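Back in Kustby after two years away

Posted 22 September 2022 in Games, MMO diary

I resubscribed to Flokent at the end of August, mostly to see whether my old character was still there. She was, parked in the bank at Kustby with a full pack of smoked eel and a quest log I no longer understood. The eel used to be worth something. It sells for almost nothing now, so I dropped half of it and kept the rest for healing.

The big change is the Ciltovetti questline, which replaced the old harbor story. You start by carrying letters between two merchant families and end up picking a side. I picked the wrong one, at least for my build, because the reward is a crossbow and I have never trained ranged. There is no way to switch afterward. I checked the forums and people have been asking for one since the patch.

The writing is better than it was. The old quests had a lot of "bring me ten of these" and the new ones mostly don't. The warehouse chapter took me two evenings, and I had to look up the part with the tide gates.

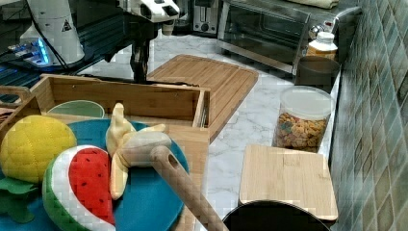 My other goal was the Erdős Tower. It's a puzzle dungeon where every floor is a map of rooms and you have to visit them all without using the same door twice. I got to floor 68 before I ran out of lamp oil. Going back in costs 3000 gold, and you restart from the last checkpoint, which for me was floor 60. I'm not in a hurry.

A few notes for anyone else coming back:

Old mounts still work but they can't swim anymore. Talk to the stable keeper before you go near the marsh.

Guild storage was wiped if nobody logged in. Ours was — I lost a set of blue armor I'd been saving.

The daily login rewards are fine to ignore. I've missed most of them.

My total level is 359, low for an account this old, and I'd like to get fishing up before winter. After that I might start a second character and take the other family's side, if only to see the ending.

Filed under: Games, MMO diary
4 comments | Share this post
Back to top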